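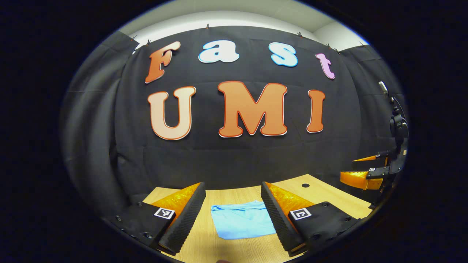
Light blue cloth on a honey-colored tabletop, with the Fast UMI lettering on the black backdrop behind it.

The Polo Shirt Problem
It has a collar like a dress shirt and a body like a T-shirt, and most of us fold it badly

Open a dresser in Derndale and you will probably find a stack of T-shirts in good order. The polo shirts are another matter. They get hung up and stretch at the shoulders, or they get folded in a hurry and come out with a collar that points two ways at once.

Adoración Lorente has been folding them for a living for 20 years. Her laundry and alterations shop, Pistgate, handles uniforms for a golf course, two dental offices and the garden center chain Bakitz. In July, the busiest month, the Bakitz order alone comes to 176 shirts a week. All of them are polos and all of them go back folded.

"People think the collar is the hard part," Lorente says. "The collar is easy. The placket is where it goes wrong."

The placket is the strip of doubled fabric that holds the buttons. It is stiffer than anything else on the front of the shirt, and it doesn't want to lie where the knit around it lies. If it twists in the wash and is folded that way, the twist sets. By the time the shirt comes out of the drawer there is a ridge down the chest, and only an iron will take it out.

Her answer is to spend more time on the shirt before folding it than on the fold. She lays it on a bare table, never on a bed. A mattress gives under the hands, and the fabric moves with it. She buttons the placket first, then takes the hem in both hands and pulls toward herself, lightly, until the front is flat from collar to hem. The sleeves go straight out to the sides. Any creases left across the chest are smoothed outward with the side of the hand.

A shirt with trim makes the work easier to check. On a light blue polo with navy tipping at the collar and a navy stripe down the placket, the dark lines show where everything is. When the stripe runs straight, the placket is straight. On a plain white shirt you have to go by feel.

Buttons matter less than you might expect. Lorente closes all of them for a shirt that will be stacked and leaves the top one open for a shirt that will be worn the same day. She has tried it both ways on the long placket of a women's style called the Su, which the dental offices order, and found no difference in how the collar held up.

What does make a difference is temperature. Cotton piqué folded warm keeps whatever shape it is given. Pistgate pulls its polos from the dryer 10 minutes before the cycle would end and lets them rest on the table for a moment, spread out, before anyone touches the sleeves. At home, a shirt that has gone cold in the basket can be misted with water and left flat until it feels dry again.
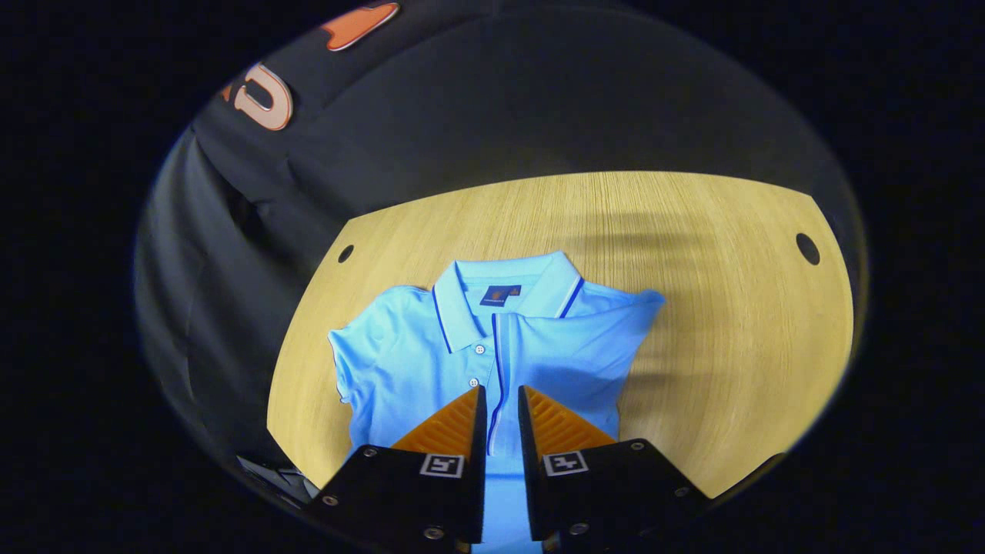 Face up, then face down

Once the front is smooth, turn the whole shirt over by the shoulders. The collar should stay folded down as it would be worn. If one point slips under, lift the neck and pull it free now.

Fold one side in, starting at the middle of the shoulder and running straight down to the hem. Lay the sleeve back on itself so that it stays inside the edge. Do the same on the other side. The two folds should come close to meeting in the middle of the back, and they should be even, or the collar will sit off center when the shirt is turned over.

Bring the hem up a third of the way, then fold again so the bottom edge rests just under the collar. Turn it face up. The placket should be in the center with no fold across its buttons.

Stacking

Lorente alternates her stacks, with one collar to the left and the next to the right. Collars are thick, and a pile with all of them on one side leans. The shelves at Pistgate hold stacks of 10. At home she keeps hers to five, and she owns more than 50 polos, most of them samples from uniform catalogs.

She does not hang any of them. A knit shirt on a wire hanger gets a bump at each shoulder, and the bump is still there at lunch.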